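Is the Trirbridge kitchen kit worth it for a first arm project?
Print this page
E-mail this to a friend

Riku Kikuchi
Sun 20 February

I look after a small lab at a college and we have one arm with a two-finger gripper already. Trirbridge sell a kitchen task kit for 646 pounds, made up of 40 pieces of toy food, a basket and the task software. Has anybody used it for putting things away in a real drawer? I mostly want to know how it copes with the round pieces. The software is 300 of the price and I could leave that out.

Takeshi Fujimoto

We have had ours at the Yokoyama site for 6 months. We run it in an ordinary fitted kitchen, with the basket sitting in a pulled-out drawer and the arm working over the worktop. Round fruit is fine if your fingers open wide enough. The leafy bits stick out at the side and can catch the basket, so lower slowly.
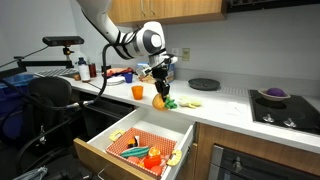

Things to check before you order

Measure your drawer. The basket has to go in with room round it, or the arm will knock the rim. Flat pieces such as the pineapple rings are harder than the fruit, and ours end up beside the basket a lot of the time. Keep the arm's cables clear of the drawer front too. I would buy the software if you have no scripts of your own. The manual is poor but support do reply.

Flulleck

Got the older version from Warnbridge. Pieces OK, software slow. Just buy toy food from a toy shop.

Print this page
E-mail this to a friend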